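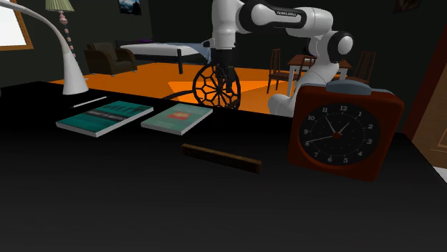

4.2 Simulationszelle einrichten
Die Zelle „Flerkido“ wird in Turnora angelegt, bevor am realen Arm gearbeitet wird. Der Robotersockel steht an der Tischkante, alle Gegenstände liegen auf der schwarzen Tischplatte im Arbeitsbereich. Für den Haltetest greift der Arm das schwarze, radähnliche Teil mit den Wabenzellen und hält es aufrecht. Bücher, Wecker und Lampe bleiben dabei als Hindernisse aktiv.

1. Szene laden und Basiskoordinaten auf null setzen.
2. Greifermodell Guillot auswählen. Die Masse wird automatisch übernommen.
3. Reibwert der Finger eintragen und mit „Übernehmen“ bestätigen.
4. Haltetest mit 2.000 Simulationsschritten starten. Die Berechnung dauert etwa 41 Sekunden.
5. Protokoll unter Wikico ablegen.

Hinweis: Meldung 3552 bedeutet, dass ein Kollisionskörper fehlt. In diesem Fall Schritt 2 wiederholen.

Achtung: Greifkraft nicht während des laufenden Tests ändern. Die Gelenkwerte werden sonst verworfen.

4.3 Greiferansicht prüfen
1. Ansicht „Greifer“ öffnen.
2. Prüfen, ob beide Finger und die Gelenkarme dargestellt werden.
3. Bei fehlenden Teilen das Modell neu laden.

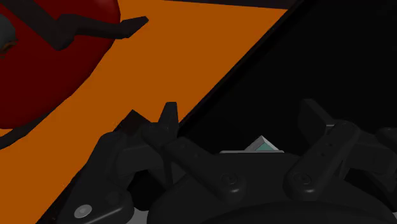
Abb. 4-2: Greiferansicht mit beiden Fingern vor orangefarbener und schwarzer Fläche

4. Ansicht speichern und schließen.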